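Norach Lab Notes
Home | Notebook | Cells | Parts | Safety | Contacts
Search notebook Go

November 2022
Sorting cell, working rules for bins and parts

Spent the morning going through the old rule sheet with Carola Schmieder. Half of it was written for the Stikau cell and doesn't fit a table with two arms. Rewrote what we could and left the rest marked open.

Agreed so far:

One kind of part per bin. The tray is for parts not yet sorted, and nothing goes back into it once it has been binned.

Hands stay off the table while either arm is enabled. The old sheet allowed reaching in at low speed. Struck that. Whoever has the pendant says "clear" and waits for an answer.

Speed limit with anyone inside the tape is 195 mm/s, both arms. Kwon's sheet has a higher number, but it was worked out for a single arm and I don't want to borrow it.

Only one arm over the tray at a time. The other waits outside the rim until the first has lifted clear. Entered as request 3668.

Log a dropped part when it drops. Run 1093 has a gap in it that we can't explain from the notes.

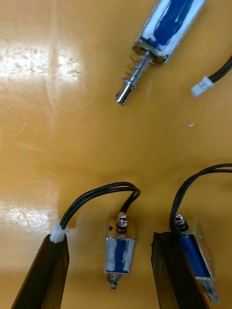
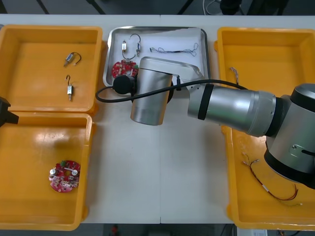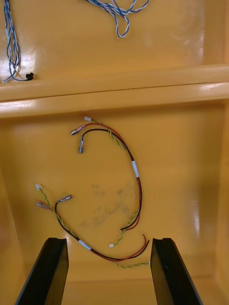

Loose leads are the part of the rule sheet I'm least happy with. The Huto version says "grip at the body" and stops there, and a harness has no body to speak of. On the ones with red, black and green-and-yellow wires there is a white band partway along, and I'd like the rule to name that as the grip point, with the fingers square to it. Never grip at a crimp terminal or a cut end. Two harnesses with their loose ends nearly touching should count as a tangle risk, and the second one gets nudged away before any pick. For solenoids: grip on the metal frame, keep off the plunger and spring, and check where the leads run before closing. Carola wants a pull limit in newtons too. We have no measurements for that, so it stays open until January.

To do: print the new sheet, take down the old one by the door, ask about a second pendant hook.

Last updated November 28 by cell notebook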